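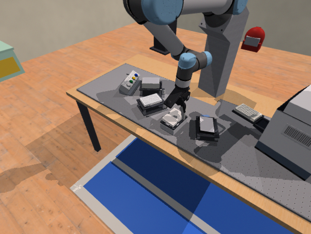 4.2 What the planner sees when a plate isn't flat

We started this part of the project assuming that plate poses were a solved problem. Every nest in the Talbridge cell has a known position, every plate is a known size, so the planner just looks up a grasp and goes, right? That was our thinking for most of the spring, and the early code shows it (there's still a file called poses_final that we're all a little embarrassed by).

The trouble is that a plate can end up sitting in a nest at an angle, with one side riding up on the rim. Figure 3 shows one of these cases in our simulator. The gripper is straight above the nest with its fingers on either side of a tilted white microplate, and if you only looked at the gripper you'd think everything was fine! The old planner certainly did. It would close, call the grasp good, and lift.

So we split the pick into two stages. In the first one, the arm goes to a hover pose and the perception module fits a plane to the top of the plate. In the second, the planner decides whether to grasp as is, turn the wrist to match the plate, or push down lightly and look again. Ifeoma Adeyemi wrote the plane fit, and I wrote the part that decides, which means the bugs described in Section 5 are mostly mine.

The fit itself is pretty plain. We crop the depth points to a box above the nest, throw out anything that lands on the fingers, and fit what's left with a robust estimator. The cropping took far longer to get right than the fitting. Lidded plates gave us a smooth top and behaved nicely, but open multi-well plates are full of holes, and the points at the bottoms of the wells kept dragging the plane down. Ekaette Etim suggested keeping only the highest points in each small patch, and that one change fixed more failures than anything else we tried that month.

Shadows were the other headache. They don't touch the depth channel in our simulator, but we use color to tell lidded plates from open ones, and the arm throws a dark shadow over the bench whenever it's near a nest. We ended up rendering every training view at several light angles, with the arm both in and out of the way. We generated 1237 views like this and held out 500 of them for testing, keeping all the views of any one layout on the same side of the split.

For planning, we kept the sampling-based planner from Stoltlow, our earlier code base, and added the neighboring plate stands as padded collision boxes. The padding matters more than I expected. With too little, the fingers brush the next plate over when the wrist turns; with too much, the planner gives up on perfectly good grasps and times out. We set the limit at 600 milliseconds per query and tuned the padding by hand until the timeouts got rare. I'd love to have something more principled there, and Chibuzor Etim has a draft that learns the padding per stand, but it wasn't ready for this paper.

Figure 3. Simulated pick from a nest holding a tilted microplate. Other plates sit on black stands along the perforated breadboard.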